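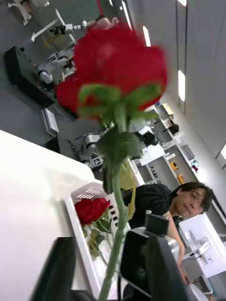
Section 6. Teaching a stem-handling task

The Jesano Stem Kit is supplied with two fingers, a wrist camera, and the Gidey task software. Complete Section 5 (mounting and cable routing) before you start. You will need a basket, a vase, and a few long-stemmed flowers.

6.1 Before you begin

1. Put the basket and the vase within reach of the arm. Do not move either one once teaching has started.
2. Lay the flowers in the basket with the stems pointing toward the arm.
3. Open Gidey and choose New Task, then Stem.
4. Check that the wrist camera view is live. If it is black, reseat the camera plug and wait 27 seconds.

CAUTION: Keep hands out of the basket while the arm is enabled. The fingers close without a warning tone.

6.2 Teaching the pick

1. Set grip force to Low. The Low setting is meant for thin stems and for artificial flowers with a plastic stem.
2. Guide the arm by hand until the stem is between the fingers, well below the bloom.
3. Press Close, then Save Point.
4. Lift the flower straight up until it clears the rim, and save again.

Note: A large bloom can fill most of the camera view after the pick. Gidey tracks the stem, so leave the camera angle as it is.

6.3 Teaching the place

1. Move to a point above the vase and save it as Approach.
2. Lower the stem slowly. Stop if the stem bends.
3. Press Open and back away to the side — never straight up, or the fingers may catch on leaves. 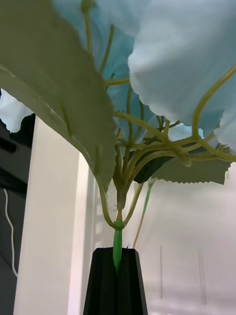 Branching stems and wide leaves need more room than a single rose. For these, raise Clearance from the default before saving the last point, and run the task at Slow the first few times.

6.4 Limits

Each task can store up to 136 points. The log keeps the last 2000 cycles, then writes over the oldest. Fingers from the older Mulach kit fit the mount but cannot be used with the Low setting.

Spare fingers are order number 1499. Send corrections to this section to Ginette Vachon, Jesano manuals.

Revised 25 Nov 2024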